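July, 9:40 a.m. Wrap and bag rolls, bench 2

Picked up where Remo left off on the storage question. His claim is that the blue rolls keep better lying down in the cream bin than standing on the shelf. I don't buy it yet. Angus says the Trelton shelf is fine and we should leave well enough alone, and I have seen no numbers from him either. 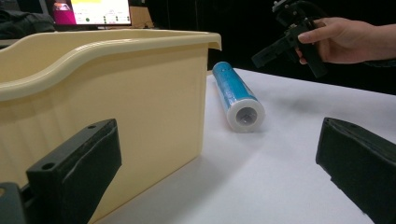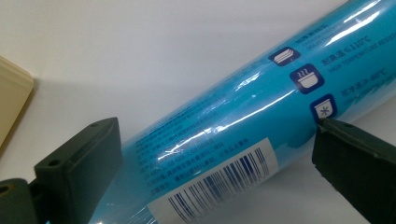
1. What the wrapper claims
"耐高温≤110°C" next to the steaming bowl, "可冷冻≥-60°C" next to the snowflake. Big promises in small type. I want to know how long at 110 and who checked. Jocelyn is happy to take the freezer figure as given. I'd like ten pieces in our own freezer first.

2. Bin
Low side makes it easy to reach into. Still not convinced it beats a shelf. Rahel wants 64 rolls on hand, which I think is far too many for one bench.

3. To do
Ask Notburga for the English sheet, if there is one. Label the bin. Leave the plastic film on until the roll is needed.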